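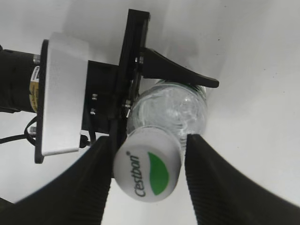
## Tuesday at Uden

Anex opened its Uden studio to visitors on Tuesday, and I got in with the second group of 19. Ekene Ezeani, the sound lead, let us play Devuvura, a racing game in which engine noise tells you when to shift. The build had four tracks. I finished 13th on the first and did a little better with headphones on.

Jintana Intarasuk then showed the level editor. It's quick to use, though the menus are still a mess — she said so herself. The line for the co-op mode was too long, so I skipped it and caught the 4:00 bus. Parking is at the back, off the canal road.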